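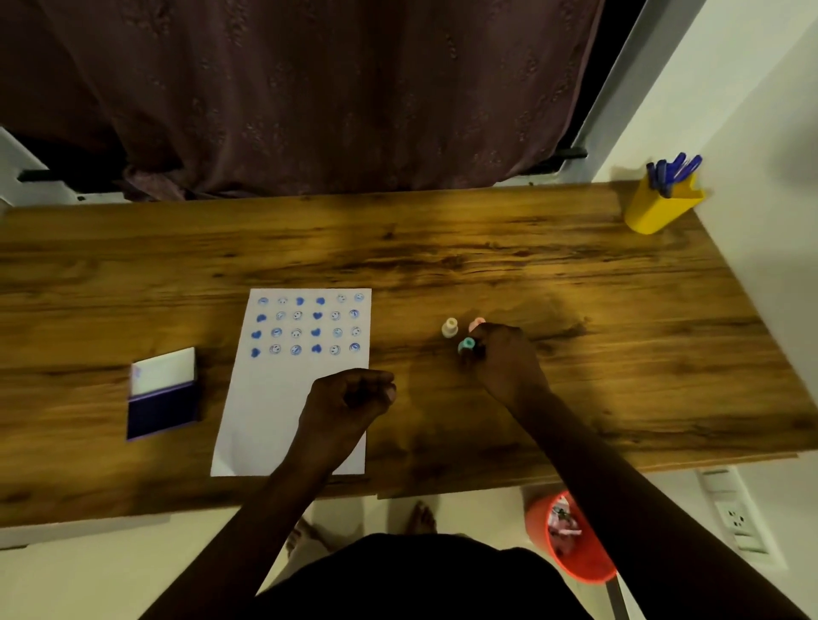

Give the Jonov a second chance, one reader wrote after my first post, it only needs a firmware update! I ran the update. My Jonov stamping robot still drifts. By the 7th smiley it's off the grid, and by the second row it's slamming the stamp down so hard the base hops (on a full sheet, with my fingers right there).

The worse fault is the stop button. I pressed it in mid-stroke and the arm finished the stroke anyway. I paid $267 for this thing, and it's rated for 1,000 sheets. Mine made it to 101.

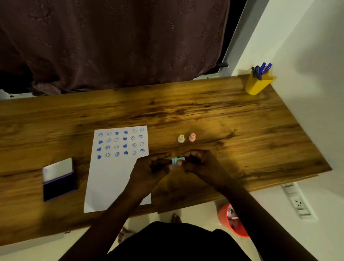 Mine did the same until I swapped in the Orkby power supply, came a comment from another owner. I tried that too, and the drift got a little better, but the stop button didn't. So it's unplugged, and I'm back to doing hearts and smileys with my own two hands, smudges and all.
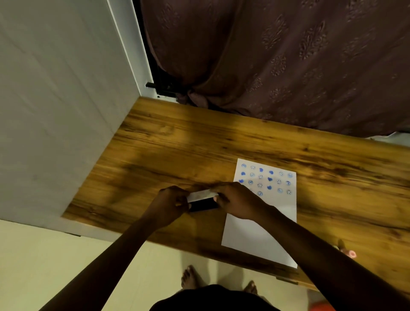 *Blue stamps in rows of six, with a strip of paper in hand.*

Two stars, both for the quiet motor. Keep your fingers clear if you own one!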